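Visit report: Corrigan packing works, Grorkton
Nov 19, 2019
60 shares | 14 comments

Corrigan packs phone accessories for shops, and most of that is still done by hand. Marion Drummond, who runs the day shift, met our group at the gate and took us first to the training room. People there work at a white-topped table with a gripper in each hand, and the recordings go toward teaching the packing arms on the main floor. 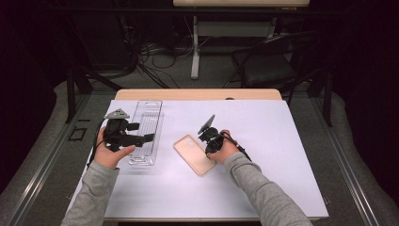

Huia Tamihana packed by hand for years before she moved to this work in November. She told us the grippers were slow going at first - you lose the feel of your fingertips and have to look at everything twice. Her pay grade went up one step with the move. Her wrists hurt less, she said, but her forearms get tired.

The main floor has two arms running now, both supplied by Trokinen. A good day by hand on one line was 1,416 packs. With the arms it is 3,470 over a longer day, and two people watch the line where five used to pack. 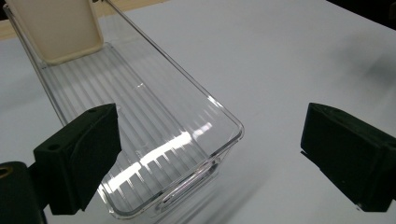 Clear bin with ribbed floor, between the gripper fingers.

I asked where the other three went. Drummond said one retired and two were moved to returns. Eamon Gallagher, one of those two, was less cheerful about it. Returns means early starts and he was not given much choice. He also said the arms stop more often than the office likes to admit, mostly on thin, glossy items, and then somebody has to walk over and clear the line.

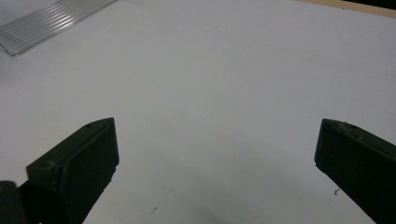 Dezső Somogyi asked about training for the older staff. There is a short course at the Plakville site, paid, but the bus there is not. Drummond wrote that down. We finished in the canteen and left by the side gate. The next visit is to Plakville, and names should go to Treasa Carroll.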